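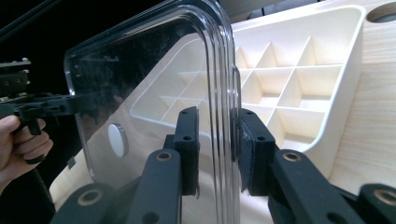 Stomby Games Library, Fistbridge
Progress report to the Gridard Small Grants Fund
Period ending March 2022

Summary

The grant was for sorting the loose pieces of our board game collection into lidded trays, so that games could go out on loan with everything they need to be played. The collection stands at 445 games. When we applied, we described the pieces as "partly sorted", a generous way of putting it. They were in carrier bags, and the carrier bags were in a cupboard.

The trays

We bought 31 compartment trays from the Kun range. Each has 15 compartments, in three rows of five, and a clear lid. The application had asked for a deeper tray with fewer compartments, but that one had gone out of production by the time the money arrived. The shallower tray has been the better buy. Dice, counters and pegs sit where they can be seen, and small hands can get them out again without upending the lot.

The clear lids have earned their keep. Our old boxes were opaque, and each had a label written by somebody with great confidence and no knowledge of the contents. Now a borrower can look through the top and see whether the counters are there before carrying a game home on the bus.

On the debit side, a lid put on in a hurry will sit there looking closed until the tray is picked up. We have had one full spill, involving the spare draughts and most of the tiddlywinks, and have since agreed that trays are carried flat, with two hands, by one person who is not also carrying tea.

How the sorting is done

We began by tipping each bag straight on to the table. The table has a hole in the top for cables, and small pieces find it with no encouragement at all. We now work over a clear glass baking dish with a metal rim, set in front of the tray. Pieces go into the dish first, and from the dish into the compartments. It cost nothing, having come from our own kitchen shelf, and the lasagne budget is unaffected.

The order of work is large pieces first, then pawns, then dice, then flat discs and counters. Flat discs are the slow part. They lie against the glass and resist being picked up, and plain white ones could belong to almost anything we own. 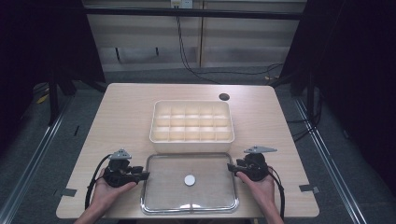

Would it not be simpler to have one big tub of white counters and let people help themselves? That was put to us by a borrower at the open evening, and several others agreed, one adding that in her family they had used buttons for years and the games had been no worse for it. We have given in. One tray will be kept as a common stock of plain counters, and a game that is short will be topped up from it when it goes out.

Spending

The trays came in under the sum allowed. We have £100 left and would like your permission to move it from "storage" to "replacement parts", chiefly dice and sand timers. The sand timers are beyond sorting. Two of them disagree so badly that they have become a matter of family strategy.

What has not gone well

Jigsaws were listed in the application and have not been touched. A compartment tray is no use for a jigsaw, as we might have worked out before listing them. We propose to leave them in their own boxes with a stout elastic band and take them out of the project.

The card games are also behind. Most packs are complete, but several are complete only because a joker is standing in for something else.

Next steps

The remaining bags should be sorted by May. After that we will print a contents slip for the inside of each lid, small enough not to block the view. We would welcome a visit at any point, and you would be very welcome to bring dice.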